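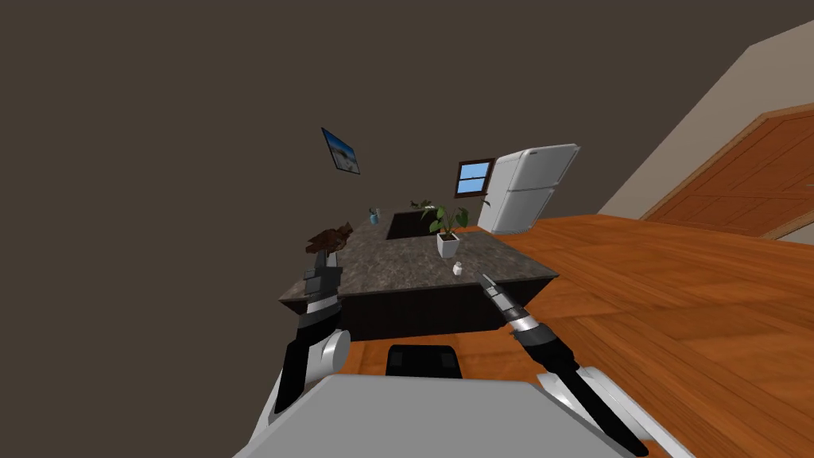

Jistville Radio Club
Station inspection before the May on-air weekend
Checked by: Wissam Khoury
Equipment log no. 3417

1. Ground rod and clamp: OK. Clamp tightened a quarter turn.
2. Coax entry and lightning arrestor: OK. Boot on the 40 meter feedline is cracked. Replace before rain season.
3. Power supply fuse: FAIL. Wrong rating fitted. Ida Wegener has the correct ones.
4. Battery box vent and strap: OK.
5. Dipole end insulators: OK from the ground. North end not checked up close.

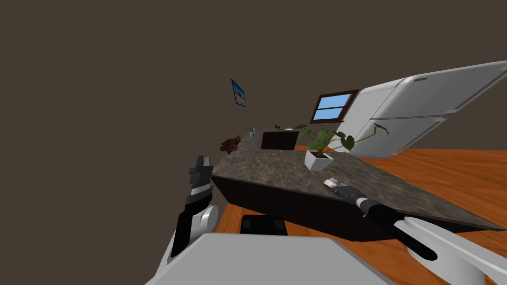

6. Guy lines: two are slack on the west side. Arwel Pumphrey to retension. No climbing until signed off.
7. RF exposure sheet: on file for the 100 watt rig only. Needs a new one if the amp is used.
8. Extension cords: one removed, ground pin missing. Tagged and cut.
9. Fire extinguisher: gauge in green.

Station may run on battery at low power until item 3 is fixed. Amp stays off. Recheck at 2000 the night before setup, bring the torque wrench and the spare PL-259s.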